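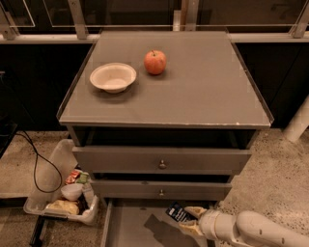
Section 3. Arranging and Stocking the Bedside Cabinet

3.1 Scope

This section applies to the Vutura bedside cabinet as supplied to guest and resident rooms at Parkenden. It covers the preparation of the cabinet, the use of the top surface, the storage of packaged food, and the routine check between occupants. Assembly is covered in Section 2. Replacement of knobs and drawer runners is covered in Section 4.

3.2 Parts Referred to in This Section

Top surface, with a raised lip along the left edge and the right edge.
Open cubby, directly under the top surface.
Upper drawer and middle drawer, each with a round metal knob.
Bottom drawer.

3.3 Before You Begin

Place the cabinet on a level floor within reach of the bed. Leave enough space in front of it for the bottom drawer to open fully. Set the storage bin on the floor beside the cabinet, on the left if the room allows, and move any cables out of the path of the drawers.

CAUTION: Do not stand or sit on the cabinet. Do not lean on an open drawer.

3.4 Preparing the Drawers

1. Open the bottom drawer fully and confirm that it is empty.
2. Wipe the interior with a damp cloth, including the corners. Dry it with a second cloth.
3. Repeat for the upper and middle drawers, then close them.
4. Wipe the cubby from back to front. A hand lamp is useful, as the rear of the cubby is difficult to see in ordinary room light.

NOTE: Use Plistier surface cleaner or plain water only. Abrasive pads will dull the gray finish.

3.5 Sorting the Bin

1. Take out sealed packets and snack bags. Check the date printed on each one and discard anything past it.
2. Leave bottles and bowls in the bin until the packets have been put away.
3. Return opened packets to the pantry. They are not to be kept in the bedroom.

3.6 Filling the Bottom Drawer

1. Lower each packet over the front edge of the drawer and lay it flat, printed side up.
2. Begin at the back and work forward. Keep to a single layer.
3. Close the drawer slowly. If it stops short, open it and look for a packet that has slipped upright.

CAUTION: The bottom drawer is rated for a load of up to 3 kg. Heavy bottles belong in the cubby.

3.7 The Top Surface

1. Place one bowl toward the rear of the surface, left of center.
2. Fresh fruit, such as an apple, may be set in the bowl or beside it.
3. Keep the front of the surface clear for a drinking glass, eyeglasses, or medication brought by staff.

The raised lips guard the sides only – the front edge has no lip, and round items should not be placed near it.

Small chips and scuffs along the front edge are normal wear and need not be reported. Report any chip with a sharp edge, using Form 103, and cover it with tape until it has been repaired.

3.8 Check Between Occupants

Empty all drawers and the cubby, then repeat steps 3.4 through 3.7. Personal belongings are to be bagged, labeled with the room number, and taken to the front office.

Questions about this section should be directed to Napaporn Bunnag, Room Services, extension 93.

Revised May 2023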